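Folding on the Bed: Speaker Notes
Kumemen evening talks, second slot, 25 minutes plus questions
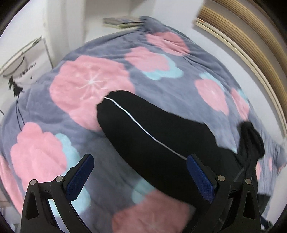 Start with the confession. I have owned an ironing board for most of my adult life and it has spent that time behind a door. Everything I wear has been folded on a bed. I suspect this is true of most of the room. Ask for hands. (If no hands go up, say "fine, be like that" and keep going.)

The official advice is to fold on a hard, flat table at hip height. Graziella Benedetti taught me this when I worked the linen room at the Okafor, a hotel with 50 beds and one good table. She was right about the table. She was also being paid to stand at it. At home the table has a laptop on it and half a jigsaw puzzle, so the clothes go on the bed.

WHY BEDS ARE BAD AT THIS

A bed gives. You press a crease into a shirt and the mattress politely absorbs it. A plush blanket on top makes matters worse, being essentially a second animal. Fabric drags on the pile. You pull a sleeve toward you and the blanket comes along for the ride.

And the surface is hardly ever level. There's always a hump somewhere: a pillow, a knee, the other half of the laundry under the covers. Clothes slide off the hump at the pace of a glacier and you find the sock in March.

Pause here. Let them think about the sock.

WHY WE DO IT ANYWAY

It's big. You can lay out a whole pair of pants and still have room to sit and resent them. It's also near the drawers, and that matters more than any of Graziella's theories. Genalyn Abella timed herself for me, kitchen table against bed, same basket. The bed won by 3 minutes, nearly all of it saved on the hallway.

Also it forces you to finish. You can't go to sleep until it's done. (You can. You can move the pile to the chair. Do not raise the chair yet, the chair gets its own section.)

DARK CLOTHES, LOUD BLANKET

This is the bit people write to me about, so take it slowly.

If your bedspread has big flowers all over it, pink ones, say, with some aqua ones peeking out behind, then put your black things down on it. Black on a busy print is still easy to find. Put a floral pillowcase down on the same blanket and you'll be patting around for it like somebody hunting for glasses.

Black on a plain black cover is the worst combination there is. Lawal Nwankwo has a black duvet and a closet to match, and he folds by touch.

The price is lint. Plush sheds, black collects. Shake everything once before it goes in the drawer. I've tried the Ilteck lint brush people keep recommending and mine works about as well as tape, which I already had.

PIPING IS YOUR FRIEND

Good section, people perk up. Hold up the track pants.

Anything with a stripe or a line of piping down its length comes with a ruler sewn in. A leg with a thin white line is telling you where it wants to fold. Lay the leg out, run a finger down the stripe, and see whether it goes straight. If it wanders off in a curve, the leg is twisted, and folding it now will give you a twisted rectangle. Take the end and turn it until the line behaves.

Then bring the other leg over so the two stripes sit one on top of the other. If they match, the pants match. Fold up from the hem, in half, then in half again. Stop there. People who go for a third fold end up with a brick that won't close the drawer.

Same for a track jacket. Sleeves in first, stripe facing up, then the body. Nobody at the gym will notice. You'll notice, at 6 in the morning, when it comes out of the drawer the right way around.

Someone will ask about rolling. Say rolling is for suitcases and move on. Consuelo Urquijo is a roller and will be sitting near the front. Avoid eye contact.

DEALING WITH THE BLANKET ITSELF

Smooth it first. One pass with the flat of your arm, from the middle out. This sounds like something your aunt would say. My aunt did say it.

Don't try to get every wrinkle. The shallow ones don't matter. What you want gone is the hump, so find out what's under there and evict it.

Work from one side and put finished things at the foot. If you stack them up by the pillows they fall over each time you lean in. I have rebuilt the same tower of T-shirts 2 times in one evening and learned nothing from the first one.

THE CHAIR

Short version only, the long version ran over in October.

Every bedroom has a chair and no one has ever sat in it. It's where clothes go when they're too clean for the basket and too worn for the drawer. I used to tell people to get rid of the chair. Uchenna Wike took my advice, and within a week there was a pile on the windowsill, so now I say keep the chair and empty it when you fold.

DEMO

Pants, jacket, one T-shirt. Bring own blanket. The venue's table is very nice and completely useless for this talk, so spread the blanket over the two foam mats from the yoga closet. Check the mats the day before.

Ask for a volunteer for the stripe trick. If it's Consuelo, she gets the T-shirt.

QUESTIONS THAT ALWAYS COME UP

Fitted sheets: no. Refer them to the Mivport handout, page 2, where somebody braver explains it. 200 copies on the side table, please take one, they're in my hallway otherwise.

Hangers: yes, if you have the rail space. I don't.

Do you iron anything at all: one shirt, for funerals.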